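Famero household robot, unit 2: setup and maintenance of the machine and its simulated rooms
Progress report to Mimard, period ending February

In this period our work was mostly about the head camera and the wheel base of unit 2. The old mounting plate had a small play, so the camera was looking lower after each long run. We changed the plate, tightened the neck joint and repeated the calibration. The control software was then checked in the simulated house before we permitted the real machine to drive. The doorway between the green room and the room with the mine cart is our standard start for this check.

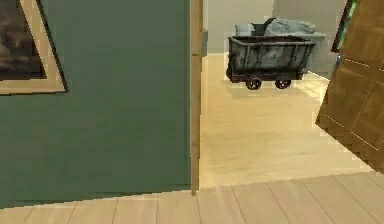
Jayanthi Sastry asked whether the door should be fully removed for the first runs, as the planner still keeps too much distance from it and loses time. We have decided to keep the door. The real test flat at Asamoah has doors also, and the distance value can be corrected in the settings file.

The drive base needed more attention than we planned. The left wheel encoder gave wrong values after roughly 400 meters of driving, and the fault was a worn connector, which we replaced on both sides. We now clean the connectors every 5 working days — it is a short job — and write it in the service book. The simulated base got the same wheel diameter as the real one, measured again after the repair.

Open floor is used for the turning test, with the walls and the plant as fixed points for the camera. 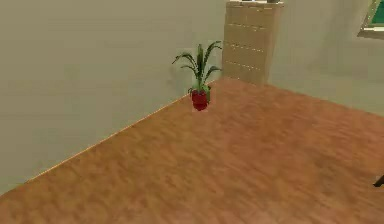 Tsion Jemal
Maintenance and Simulation Lead, Rorkell

The turning test was run 887 times with the new calibration. In the first group of runs the heading error was growing slowly, and we found that the simulated camera still had the old tilt angle. After this value was corrected, the error stayed inside the limit which we agreed with you in the project plan.

For the next period we prepare the washbasin room. It has a basin on a white cabinet and small things close together, such as an orange and a purple bottle, and the camera must separate them before any arm motion is allowed. There is also a small brown object on the floor, which the base must notice and go around.

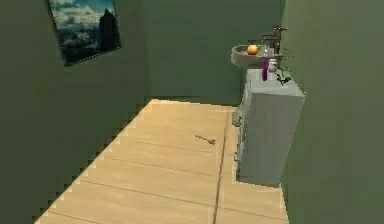
The floor detection threshold is at this moment set too high for thin objects, and we will lower it in steps. A lower value can bring false stops at the dark lines between floorboards, so each step will be tested with the base at slow speed first.

Two points are open. The spare neck joint is ordered but has not arrived, and we would like to move its cost from the travel budget to the parts budget. We also ask for your agreement to keep the second calibration board at Asamoah until the end of the next period.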